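### 2.3 Before you order

1. Measure the table. Two-arm work needs clear reach from both sides.
2. Price the hands separately from the arms. Budget line: 1389 per hand.
3. Add spare fingertip caps - 16 per order.

**Caution:** Do not order hands before the wrist fitting is confirmed with Grikitz.

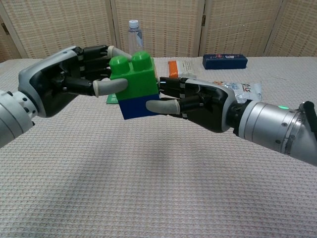 *Fig. 19. Two-hand hold on a green and blue toy block, gray fingertip caps in contact.*

4. Enter the totals in the Todance planning sheet.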